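ATA DA REUNIÃO DO GRUPO DE TRABALHO SOBRE BOAS PRÁTICAS EM ROBÓTICA DE SERVIÇO DOMÉSTICO

Data: 2018-09-03
Local: sala de reuniões do Laboratório Tusari
Entidades representadas: Bidby, Grondberg, Rinaldi e Laboratório Tusari
Presentes: 11 membros com direito a voto
Presidência e secretaria: Laboratório Tusari

1. Abertura e aprovação da ata anterior

Verificada a existência de quórum, a presidência declarou aberta a reunião. A ata da reunião de março foi aprovada com uma correção de redação no ponto 3, em que "força máxima" passa a ler-se "força máxima admissível". A Rinaldi solicitou que a correção fosse também comunicada aos membros ausentes naquela sessão, o que ficou a cargo da secretaria.

2. Regra sobre a abertura e o fecho de portas de eletrodomésticos

A Grondberg apresentou a segunda versão da regra relativa à manipulação de portas com puxador. O texto exige que o robô confirme o contacto com o puxador antes de aplicar qualquer esforço de tração e que interrompa o movimento quando a resistência medida exceder o valor declarado pelo responsável do ensaio. A Bidby observou que a expressão "confirmar o contacto" admite leituras distintas, conforme o robô disponha ou não de sensores nos dedos. Após discussão, acordou-se a seguinte redação:

"O contacto com o puxador deve ser confirmado por, pelo menos, um sinal independente da estimativa visual. O sinal utilizado deve constar do relatório de ensaio."

A Rinaldi propôs ainda que a regra proibisse o uso do bordo da porta como ponto de apoio alternativo. A proposta foi posta à votação e aprovada com 8 votos a favor e três abstenções. A Grondberg justificou a sua abstenção por entender que existem aparelhos sem puxador saliente, matéria que deverá ser tratada em regra própria.

3. Conduta do segundo braço em tarefas executadas com uma só mão

Foi retomada a questão deixada em aberto em março. O projeto de regra previa que a mão sem tarefa fosse recolhida para uma posição de repouso fora da área de trabalho. A Bidby considerou a exigência excessiva em bancadas de dimensão reduzida, onde o próprio recolhimento pode provocar colisões. Ficou assente que a mão sem tarefa poderá permanecer sobre a bancada, desde que:

a) não toque em nenhum objeto;
b) não atravesse a trajetória prevista da porta;
c) a sua posição seja registada durante toda a execução.

A alínea b) ficou sujeita a revisão, por falta de acordo quanto à margem a respeitar. A Rinaldi enviará proposta escrita.

4. Ensaios em simulação

O Laboratório Tusari informou que foram concluídas 984 execuções simuladas da tarefa de abertura de porta, com o robô a operar entre vários aparelhos dispostos sobre uma mesa. Os registos completos encontram-se na área partilhada do grupo. A presidência lembrou que os resultados de simulação servem para rever o texto das regras e não dispensam o ensaio físico previsto no capítulo 4 do guia.

Seguiu-se debate sobre a informação mínima a fornecer com cada ensaio simulado. A Grondberg defendeu a entrega obrigatória dos parâmetros de atrito e de massa dos objetos. A Bidby manifestou reserva quanto à divulgação de modelos próprios - em particular os das mãos - e sugeriu que bastasse uma declaração do fornecedor. Foi aprovada por unanimidade uma solução intermédia: os parâmetros dos objetos e do mobiliário são entregues na íntegra; os das mãos podem ser substituídos por declaração assinada, com indicação da versão do modelo.

Deliberou-se igualmente que as imagens de simulação incluídas em documentos do grupo sejam sempre identificadas como tal na legenda.

5. Terminologia

A secretaria deu conta de divergências no uso de "garra", "mão" e "efetuador terminal" nos contributos recebidos. Adotou-se "mão" para os dispositivos com dedos articulados e "garra" para os restantes. O glossário será atualizado em conformidade. A definição de "objeto vizinho" foi adiada a pedido da Rinaldi.

6. Outros assuntos

A Bidby perguntou se o guia abrangerá aparelhos ligados à corrente durante o ensaio. A presidência esclareceu que a matéria pertence ao capítulo de segurança elétrica, ainda sem relator designado. A Grondberg disponibilizou-se para preparar um primeiro esboço.

7. Ações a realizar

Rinaldi: proposta escrita sobre a margem referida no ponto 3, alínea b).
Grondberg: esboço do capítulo de segurança elétrica; nota sobre portas sem puxador saliente.
Bidby: modelo de declaração do fornecedor.
Laboratório Tusari: atualização do glossário e distribuição do texto consolidado.

Nada mais havendo a tratar, foi encerrada a reunião, da qual se lavrou a presente ata, que será submetida a aprovação na sessão seguinte.

Anexo

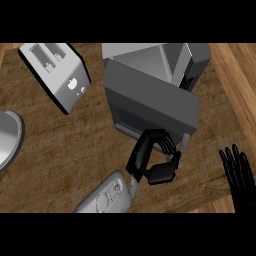
Figura 1 - Imagem de simulação: mão do robô junto ao puxador da porta do aparelho.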